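Gretton Street Block Party, planning meeting minutes
26/03/2022
Minutes taken by Tuulikki Väisänen

Present: Edgars Kalniņš (chairing), Usman Dogar, Haris Bajwa, Johannes Sibiya, me. Apologies from the Khattak family, who had a sick kid.

We met at Edgars's place and started late because Johannes and I were both admiring the new porch steps. Very nice steps! Edgars did them himself over the winter and would like everyone to use the handrail, please.

1. Last meeting's minutes

Approved with one fix. I had written that Haris would "lend his truck" and what he said was that he would ask his brother if the truck was running. It is not running. See item 4.

2. Date and street closing

We're still set on the second weekend in May. Usman turned in the street closing form and got an email back saying they need a map with the barricade spots drawn on it. He had a printout with him and we spent a good while arguing over whether the north barricade goes before or after the alley. Before the alley means the people in the corner building can't get their cars out. After the alley means we lose the shady part, and the shady part is where everybody sits. I was for keeping the shade, Edgars was for letting people out of their garages (fair enough). We settled on after the alley, and Usman will ask the corner building if we can put chairs on their grass strip. If they say yes we get the shade back anyway.

Usman also wants two people at each barricade for the first hour. Last year a delivery van came all the way down to the bounce house before anyone stopped it.

3. Money

We have $706 in the envelope, counted by Haris in front of us on the kitchen counter. That's what was left from last year plus the bake sale. Bounce house deposit is the big one and has to be paid before the end of next month. Johannes asked if we really need the bounce house again and got looked at by every parent in the room, so that was that.

We agreed to ask each household for the same as last year and to say clearly on the flyer that it's optional. I'll reword the flyer -- the old one sounded like a parking ticket.

4. Tables, chairs and hauling

Haris has a line on 40 folding chairs from his cousin's church. With the truck out of action we need another way to get them here. Johannes thinks two trips in his wagon with the seats down would do it. Edgars thinks four. They went out to the driveway to look at the wagon and came back still disagreeing, so Johannes is going to try it with whatever chairs he has at home and report back.

Canopies: we have Edgars's green one and the one with the bent leg. I'm going to ask at Fudik, the hardware place by the bus stop, if they sell just the leg.

5. Snack table

I'm running this again and I'm happy to, but I want help this time, mainly in the first hour when the kids come through like a flood. Usman volunteered. The plan is wrapped snacks only until the grill gets going, then real food. Wrapped things survive the wind, and parents can read the label, or get somebody to read it for them.
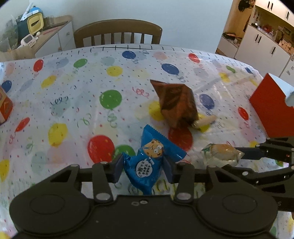
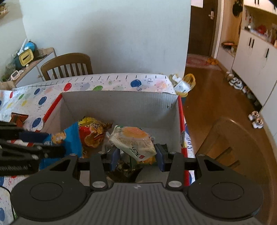

Haris brought up allergies, and he's right, we were sloppy last year. I'll make a separate nut-free table with its own sign, at the far end from the grill. If a label is in a language the person at the table can't read and we can't find somebody who can, it stays off the nut-free table. Everyone agreed on that right away, which may be a first for us.

Drinks: water and lemonade. No soda in big bottles, the lids go missing and the wasps come.

6. Music

Johannes's nephew's band, Prorkesex, has offered to play for free. We listened to one song on Johannes's phone. It was loud but cheerful. Edgars asked whether they have anything slower. Johannes will find out, and will also find out how much power the amps need, since last year we tripped the breaker at the Khattaks' and their freezer was off until supper. They get to vote on the extension cords this time.

Music ends at eight. We did not reopen this one.

7. Who's doing what

Usman: map, corner building, snack table first hour
Haris: chairs from the church, bounce house deposit
Johannes: wagon test, band, power question
Edgars: canopies out of the basement, barricade sign-up sheet
Me: flyer, canopy leg, nut-free sign

8. Anything else

Edgars would like his big cooler back from whoever has it. Blue lid, his name on the bottom. Haris thinks it might be in his garage and will look.

Next meeting is at Usman's. He says to come in through the side gate and keep the dog in.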